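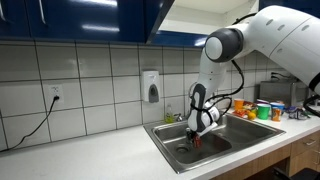
阅读时长 12 分钟

【讨论】语言标注里的“左右”把我坑惨了，顺便聊聊 Plaltach 的地标重标注到底有没有用

楼主 | 半罐汽水 | 发表于 2025-01-03

先说背景。我们组在复现 Plaltach，就是 Drevov 放出来的那套训练流程，主打卖点是“地标重标注”：把演示数据里带方位词的指令，全部改写成相对于场景里固定物体的说法。比如“放进左边水槽”改成“放进靠近柠檬那侧的水槽”。我当初看的时候心想，这也能算方法？不就是洗数据吗？然后自己跑了一遍，脸有点疼（还没肿，后面会说为什么）。

我们在厨房台面这边攒的演示是 1,989 条，全是遥操作，任务就是水槽、吊柜、台面之间来回倒腾东西：从水槽里拿、往柜子里放、把罐子挪到另一个槽……指令是几个同学分头写的，写的时候看的是外部相机的回放。问题就出在“看的是哪个相机”上！

外部视角里，杯子、柠檬、零食包那一堆在水槽右边，大家写“右边的槽”，指的都是挨着那一堆的槽。首图那个时刻，夹爪在左槽里捏着个红色的小东西，谁看了都会写“左槽”，没毛病。可是腕部相机是另一个朝向，同一堆东西跑到画面左侧去了，于是“左”“右”整个反过来。有一批数据是七月里补标的，补标的同学图省事，只开了腕部相机的画面在写（因为夹爪附近看得最清楚嘛），写出来的左右跟之前那批正好相反。

混在一起训练，后果你们可以想象。模型拿东西挺利索，一到放的时候就犹豫，在中间隔板上面晃来晃去，最后随便挑一边。我一开始还以为是动作分块太长，把 16 步改短，没用；又怀疑是扩散头采样的问题，换了调度，还是没用。折腾了好久才有人翻标注，翻出来大家都不说话了。

所以 Plaltach 的重标注对我们来说等于顺手修了一个大 bug。重标之后放置类任务肉眼可见地果断了，晃的现象少了很多。吊柜那几类任务倒没什么变化，“放进柜子”本来就没人写左右，门一开就那么个口子，指令里没歧义。
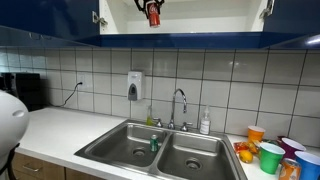 冷启动失败

那你这个结论就得打折了呀。你们的收益来自修掉了自相矛盾的标签，跟“地标比方位词更好”是两码事。正确的对照组应该是：所有指令统一到外部相机的左右，一个字的地标都不加，再训一遍。要是这个跟地标版打平，Plaltach 的故事就讲不下去了。

另外吊柜任务没变化，恰好支持我的说法：没有矛盾的地方，重标注就没贡献。

半罐汽水（楼主） 回复 冷启动失败

对对对，我说脸没肿就是这个意思，对照组正在排队。卡不够，先跑了一个种子，统一左右那版也涨了，涨得比地标版少一点，但一个种子我不敢往外讲。等跑完我回来更新，跑输了也更新，截图为证哈哈。

盐焗向量

插一句，我站地标这边。统一到外部相机的左右，在你们这张台面上当然行，换个地方，外部相机挪到水槽对面去，又废了。我们之前在 Gollitville 那个场地搭过一套，相机支架每次布展都要拆，装回去的角度从来没对上过，“左边”这个词基本上每次都要重新商量。后来干脆规定标注里禁止出现左右前后，只准说“靠近什么”“在什么和什么之间”。标注同学骂了两周，之后再也没有人提要改回去。

冷启动失败 回复 盐焗向量

你这个是工程规范，我完全同意，我自己也这么规定过。但论文里卖的是另一件事：他们说地标指令能让策略学到“与视角无关的空间表征”。这个我看完附录也没找到像样的证据，放了几张注意力热图，红彤彤一片，你说它在看柠檬也行，说它在看水槽边也行。

盐焗向量 回复 冷启动失败

热图那节我也跳过了……

纸箱里的猫头鹰

有个事你们都没提：地标自己会动啊！柠檬又没有焊在台面上。今天柠檬挨着水槽，明天谁顺手挪到烤箱那头，“靠近柠檬那侧的水槽”还成立，后天有人把它挪到另一侧呢？你的指令就变成完全相反的意思，而且静悄悄的，连个报错都没有。用龙头、皂液器这种装死的东西当地标才靠谱，可是龙头在两个槽中间，它分不出左右。

我觉得 Plaltach 的地标选择那一步写得特别含糊，“选择显著且稳定的物体”，谁来判断稳定？

半罐汽水（楼主） 回复 纸箱里的猫头鹰

这个点太准了。我们是手工选的，选的就是台面上那一堆，理由是采集期间它们大体待在水槽同一侧。你要问我有没有哪一条里被挪走过，我不敢拍胸脯。下一版想换成墙上的插座，插座总不会跑吧，就是离水槽远，腕部相机多半看不见。

纸箱里的猫头鹰 回复 半罐汽水（楼主）

腕部相机看不见也没事，语言是喂给整个策略的，外部相机看得见就行。不过这样一来模型得自己把两个视角对上，感觉又绕回原点了，哈哈。

慢半拍的舵机

我们用的是 Salazar 那个标注工具，里面可以把两路相机并排放，指令框上面强制显示“参考视角：外部”，不勾选不让提交。特别土，特别有效。上了之后再抽查，左右写反的几乎看不到了。所以我的意见是先别急着上方法，先把工具改了。楼主你们的标注界面是不是可以随便切相机、又不留记录？

半罐汽水（楼主） 回复 慢半拍的舵机

……是的，随便切，不记录。你这一句问得我想把帖子删了。

更惨的是因为没有记录，哪些条是看腕部写的、哪些是看外部写的，事后分不出来，只能一条一条重看。我抽了 12 条跟师弟背靠背各标一遍，有 2 条我俩写的还不一样！都是双视角都开着的情况下。所以人自己也会晕，真不能全怪补标的同学。

晕的原因也挺好理解，你盯着腕部画面看久了，脑子里的左右就跟着夹爪走了。拿下面这个视角来说，红罐子横在右边那个槽里，绿瓶子就在它跟前，你第一反应肯定写“从右槽拿起红罐”。可是柠檬在画面左边，换算回外部相机，罐子待的是左槽。我每次都要在心里把柠檬翻过去才能写对，翻多了就开始怀疑人生。

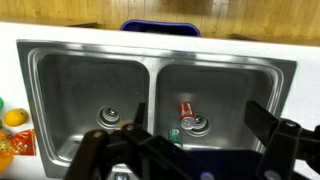 冷启动失败

行，这倒让我对“地标”松一点口。人在标的时候用地标确实不用翻来翻去，一致性会更好，这部分收益我认。但这仍然是标注者的收益，传到策略那头是通过标签更干净，跟什么空间表征没有关系。论文把功劳记错了账。

盐焗向量 回复 冷启动失败

记错账也是账嘛。我就问一句，假如统一左右那组最后输给地标组，你认不认有别的东西在里面？

冷启动失败 回复 盐焗向量

认。但要看怎么输的。要是输在外部相机位置没变的测试里，我觉得多半是指令变长、信息变多造成的，“靠近柠檬和零食包那侧”里面有好几个名词，等于白送了模型几个视觉锚点，那应该再加一组：统一左右，同时随便附上一句无关的物体描述，控制长度。要是输在相机挪过位置的测试里，那才叫视角无关，我当场改口。

半罐汽水（楼主） 回复 冷启动失败

长度对照这个好，加进去了。挪相机的测试要重新标定，得跟别的组抢时间，我尽量。

豆豉不加糖

路过问个外行点的问题，为什么不直接把腕部相机图像水平翻转一下，让左右跟外部一致？我看楼主说是正好反过来的。

慢半拍的舵机 回复 豆豉不加糖

别翻！镜像会把手性也翻掉，夹爪往左动，画面里看着往右动，动作和图像就对不上了。要转也是转 180 度，旋转不改手性。但腕部相机是跟着手腕转的，夹爪一拧，你转的那 180 度就白转了。

豆豉不加糖 回复 慢半拍的舵机

懂了，谢谢！那就是说腕部画面里的左右本来就没有固定含义，只在那一刻有。

慢半拍的舵机 回复 豆豉不加糖

对，你这句可以直接贴到标注手册第一页。

纸箱里的猫头鹰

我还有个私心想看的：把指令里的位置信息整个删光，只留“把红罐放到另一个槽”。“另一个”这个词妙就妙在它跟谁的视角都没关系，也不需要地标。缺点是只能用在两个槽的情况，而且模型得记得自己从哪边拿的，你那个策略有没有历史帧？

半罐汽水（楼主） 回复 纸箱里的猫头鹰

没有历史，只看当前观测。所以罐子一拿起来，它就不知道“另一个”是哪个了，除非靠手臂姿态硬猜。不过我们数据里还真有一些写“另一个”的，成功率我没单独拉出来看过，今晚拉一下。

盐焗向量

拉出来记得贴，连失败的视频一起贴，我就爱看它在隔板上面晃。

半罐汽水（楼主）

更新：“另一个”那批拉出来了，条数太少，分开看没法下结论，失败的大部分是放回了原来那个槽，跟没有历史帧的猜测对得上。统一左右的第二个种子还在跑，长度对照排在它后面。标注界面我已经让师弟加上了参考视角的记录，切相机会写日志。柠檬的位置我准备写个脚本，把每条演示的首帧都过一遍，看看有没有跑到另一侧去的，脚本写好了放网盘，要的回帖留个言。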